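Seed lots and the cost of uniformity

Commercial seed is sold on the promise that every plant in a field will germinate, flower and ripen within the same few days. The rules behind that promise are older than most of the varieties now sold under them. A new variety must be distinct, uniform and stable before it can be listed, and a population that varies from plant to plant fails the second test by design.

Marlina Hidayat's paper on the subject, circulated in May, follows 89 farmer-kept bean populations from the Postumar valley. Of these, 14 were put forward for listing and 3 were accepted. The accepted populations had first been narrowed by selection over several seasons, and the paper treats them as new material descended from the old.
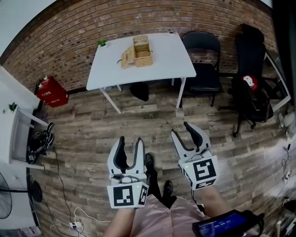

Two hand-held grippers with printed marker cubes.

The second part of the paper deals with storage. The Zudeteo seed bank holds 4,000 samples, dried and sealed to a single protocol. Hidayat argues that the protocol itself selects: seeds that tolerate drying survive, and those that do not drop out of the sample at each regeneration cycle. Losses of this kind are rarely recorded – the catalog entry keeps its number and its name.

She proposes a separate register for variable populations, described by place of growing and range of traits. Tanabe, in a reply printed with the paper, accepts the register but doubts that the range of traits can be measured at reasonable cost. Both texts can be requested from the Prorkon reading room.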